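Forum index » Home & Garden » Flowers, real and fake » Green glass + red fake tulips, help me arrange

pusik_44
Right, quick one as I'm on my break. Got a shelf in the hall to fill. Have: red artificial tulips, a bunch of small red fake flowers, a sprig of greenery, green glass vases, and one blue one. Three tulips in green looks OK to me. The rest is a mess. Do I mix the blue in or leave it out?? Pics below, any order.
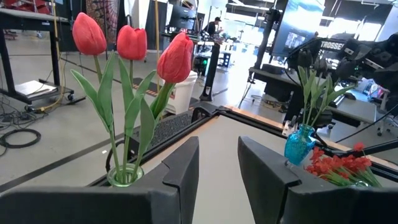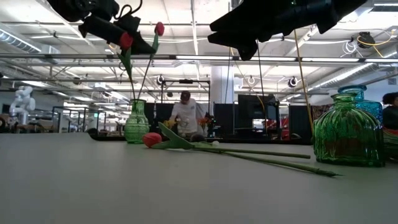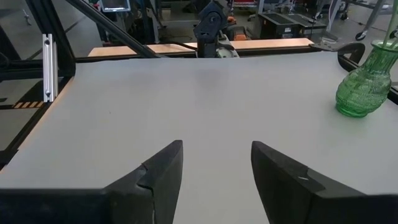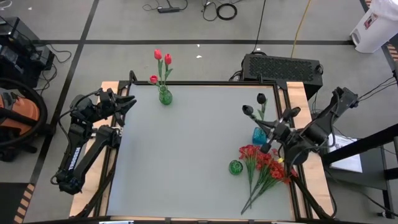
Jozefína Pešek: leave the blue in. Red and green on their own goes Christmas very fast and you'll be sick of it by October. Blue breaks it up. Put the greenery in it and nothing else.

cosum
Disagree. One colour of glass per shelf. Blue in the bathroom, done.

tudora409
Bathroom?? Fake flowers in a steamy bathroom go manky in 6 weeks, ask me how I know. Keep them in the hall.

pusik_44
Not the bathroom, no window and no room. Does it matter which vase the tulips go in? They flop in anything with a wide neck

cosum
Narrow neck, always. Or scrunch a bit of clear tape across the top in a grid, leave holes for the stems. Cant see it once the leaves are over it.

Jozefína Pešek
Bend the stems first! There's normally wire in them. Straight fake tulips look like pencils. Real ones lean all over the place, so one up, one a bit lower, one properly drooping. Dont cut anything till you've tried that, I chopped mine too short and they ended up in an egg cup.

tudora409
Agree on the bending. Disagree on three though, I'd go five, three looks mean on a long shelf. How long is it?

pusik_44
44 inches. And deep enough for one row, no more

tudora409
Oh then three is fine. Ignore me

melendez
Small red bunch, I'd take it apart. Snip the tie if theres one and put a few stems in the smallest vase. All clumped together it shouts "garden centre".

cosum
No no, keep the bunch whole, thats the only way the little ones look like anything. Low vase, one end of the shelf, tulips the other end.

pusik_44
So tulips left, bunch right, blue in the middle with the greenery? Will try it tonight. Any tips for dust, the leaves show everything

Jozefína Pešek
Hairdryer on cold. Or a soft paintbrush for the leaves. Wash the glass seperately, drop of vinegar gets into the ribbed bits

cosum
still say bathroom for the blue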